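Folding denim on a bed: notes on surface, seams and stacking

I have been folding the household laundry on the bed for 4 years, mainly because the table in the Curach Street flat is too narrow for anything longer than a shirt. A mattress is a poor folding surface. It gives under pressure, the top sheet moves with the garment, and a crease pressed by hand recovers within minutes. For T-shirts none of this matters much. For denim it does.

The problem with denim is thickness at the seams. A flat-felled seam is several layers of cloth plus thread. Fold a leg so that one seam lies on top of another and the stack doubles at that line while the rest stays thin. The piece then rocks on the ridge and opens. Hems and waistbands behave the same way. My current method offsets the seams by two fingers' width before the first fold, then folds toward the waistband and stops short of it. The thick part stays on the outside, and the roll has a flat side to stand on.

Light-blue denim, washed many times, is softer than dark and bends more easily, but it also holds a loop. Lift it at the fold and it tends to stand up by itself before it settles. I set it down on the sheet, press the loop from the top, and wait a few seconds before the next fold.

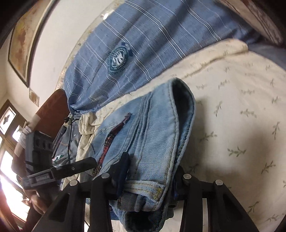 Deng wrote in after the last laundry post to say that the seam offset is wasted effort if the pile goes into a drawer, where the sides hold everything in place. A firm board under the sheet, in the same comment, was said to do more than any folding order.

The board part I accept. I tried a shelf from an old Clomia unit, slid between the mattress and the sheet, and the creases came out sharper on the first pass. It is 16 mm thick and does not flex. The drawer part depends on the drawer. Mine is a deep Cindura with one open compartment, so a piece that comes loose at the back stays loose until laundry day.

Some 2 minutes per denim piece is my usual time, pockets included. Pockets should be pushed flat from the inside before the first fold. Frayed edges get turned inward so they don't catch on zippers.

Next month: fitted sheets, with the board and without.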